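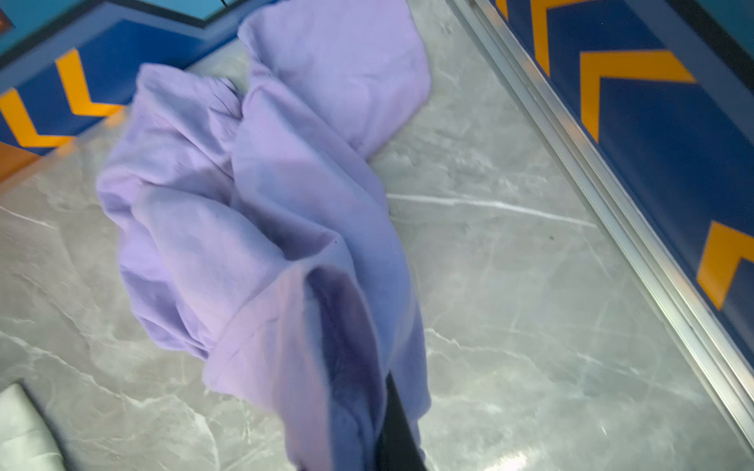 The Stinik is a self-adhesive surface covering in grey marble pattern, sold by Stekesach in rolls 66 cm wide. I bought one in July for £31 to use under laundry sorting, which is a harder test than it sounds. Zips drag, damp cuffs sit for an hour, and lint gets everywhere.

**Finish.** Mid-grey with white and paler grey veining. There is a slight sheen, enough to throw back a blurred patch of light under a strong lamp. Dark specks show up on the paler areas. On the darker parts they are easy to miss, so wipe the whole surface before putting whites down.

**Grip.** Low. A brushed cotton top slides when pulled from one corner, and the rest of the garment follows it. For spreading out a tangled heap this helps. For folding it is a nuisance, as the first sleeve moves while you deal with the second – a flat hand on the collar solves it. 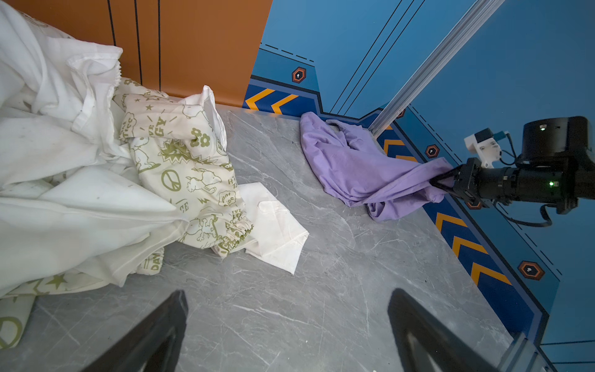 **Contrast.** Good with most colours. Lavender stands out clearly against the grey, and so does cream with an olive-green print. Plain white is weaker, as a small flat cloth can pass for part of the veining at a glance. Stekesach also lists a plain slate version, which I have not tried.

**Heat and damp.** I left a towel from a 40 degree wash on it overnight. No lifting and no mark. I would not iron on it.

**Fitting.** The backing peels cleanly but the grid printed on it is 2 mm out over the full width. Measure with your own rule. Estíbaliz Montoya, who fitted the same roll in Lumemdale, had a bubble along one edge and cured it with a hairdryer.

**Verdict.** Recommended for sorting, less so for folding. Buy one roll and check the pattern before ordering a second, as the veining does not line up at the join.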